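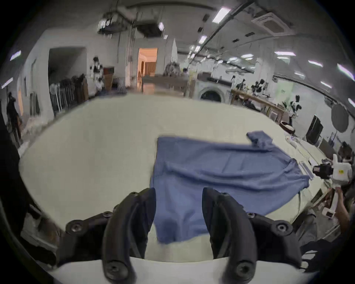
Blue cloth on the white table, with a second hand-held gripper at the right edge.

Workshop tips: recording cloth handling with hand-held grippers

Last updated: 5 February 2021

Table. Use a plain, light top and a cloth of a clearly different color. Wipe the top at the start of each session. Lint shows up in the recordings and the Astow filter flags it as an object.

Starting state. Drop the cloth from chest height and leave it as it lands. Do not smooth it. The January set had too many near-flat starts, and the policy trained on it stalled on anything bunched.

Grip. Close on a single layer near an edge or a corner. If two layers come up, release and regrip within the same take. Keep these takes and tag them "regrip". Widmer wants 400 of them before the next training run.

Speed. Move at half normal folding pace. Pause briefly before closing the fingers and again after opening them.

Two operators. Agree on who takes the near edge. Keep sleeves pushed up and forearms low so that neither lens is blocked.

Batches. Change the garment every 15 takes. The target is 3,000 takes per garment type; at 2,000, send an interim copy to Pendberg for checking.

Bolts. Check finger and bracket bolts by hand between batches. A finger that has shifted spoils the width readings for the whole batch.

Discard a take only if the log is incomplete. A bad fold is still usable.

Contact: Madomero data desk | © 2021 Madomero | Back to top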